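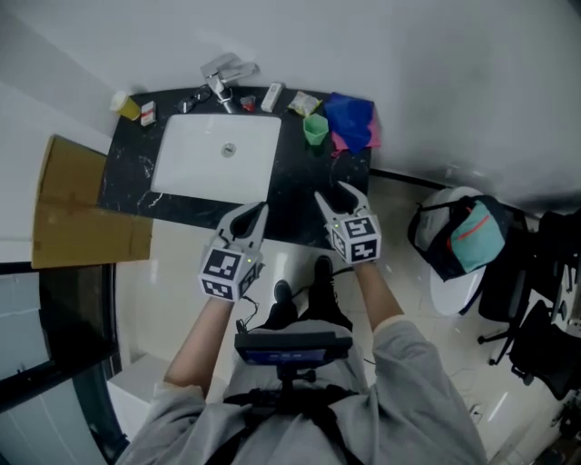
Home Stories Archive About Submit

The Glasses at Lemillow

I should tell you right off that I only took the job at Lemillow because my car had died and Lemillow was the only place I could walk to. It was a guesthouse, nineteen rooms, up on the hill behind the old Trundus bottling plant, and the ad said "night desk, quiet, bring a book." So I brought a book. I brought the same book every night for all of August and I never got past page 26.

The trouble was Mr. Rungrueang. Chaiwat Rungrueang, room 2, paid through the end of the month in cash. He'd come down after midnight in his socks and lean on my desk and talk, and I mean talk, about his brother and a boat called the Leson and a man named Kruger who had cheated the pair of them out of it. I loved it! I'd never been cheated out of anything bigger than a sandwich.

"How much was the boat?" I asked him once.

"One thousand, one hundred and ninety-eight dollars," he said. "My brother kept the receipt in his shoe."

Every night the story moved a little. Kruger had a limp, then Kruger had a wife with a limp. The brother went back for the boat, or he went back for the wife. I quit trying to pin it down and started saving him the good cookies from the breakfast tray (don't tell anyone, they were counted).

Then one night he didn't come down. I sat there with my book until two, and then until three, and by four I had talked myself into the worst. You know how a building sounds at that hour - every pipe is somebody falling. I took the spare key and went along the hall and knocked, and knocked again, and let myself in.

Bed made. Suitcase gone. Window open, curtain going in and out.

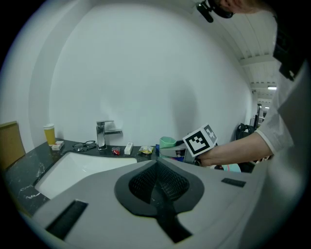 My aunt used to say you can tell how a person left by what they forgot. Someone who's leaving happy forgets a sock. Someone who's running forgets the thing they need most, and I'd always figured she got that from television. But I went into the bathroom and put the light on, and there by the faucet were his glasses, the black frames, folded up neat on the dark marble like he'd only set them down to wash his face. He couldn't read the room numbers without them. I'd seen him walk into 3 twice.

So I did something dumb. I put them in my shirt pocket, locked the front desk drawer, and walked down to the harbor in my work shoes.

It's a long hill. By the bottom the sky had gone that dishwater color and there were a few men on the pier with their coffee, and I asked if they'd seen an older fellow with a suitcase, probably squinting. One of them laughed and pointed with his cup.

He was sitting on a bollard at the far end, nose about an inch from the back of a little blue boat, trying to make out the name.

"Is it her?" he said, before I'd even gotten to him. He didn't ask how I'd found him. "I've been here an hour. I think that's an L. Is that an L?"

I held the glasses out, and he wouldn't take them. His hands were shaking too hard, I guess, or he didn't want to be the one to know.

"You do it," he said. "You've got young eyes."

So I crouched down on the wet boards and I read it to him, one letter at a time.

26 December 2025
19 comments 26 shares

Search this site... Go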